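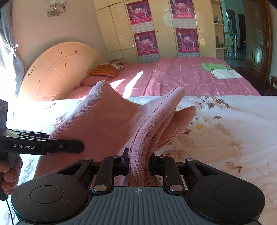
Does it matter how you fold a sweater?
Less than the people selling folding methods would like you to think. We suspect most of the advice falls apart by the second week of ordinary laundry, and we want to find out.

Fetlow is looking for 20 households to test three folding methods for knitwear and towels at home. One is the Kermani fold, which its fans say saves half a shelf. We have our doubts. The second is a plain fold in thirds. The third is whatever you do now, which may well win.

You fold your own clothes on your own bed, put them away, and write down how they look when you take them out again. It runs through May and takes 3 evenings a week. Please don't tidy up before you start. A room with pillows, books and towels on the bedspread suits us fine.

Pay is $600 per household, sent after the last log comes in. No bonus for liking a method. Anyone who sells storage boxes or teaches decluttering should not apply.

Write to the Fetlow home study desk by 25/02/2023. Tell us what you own too much of and which tidying tip you gave up on.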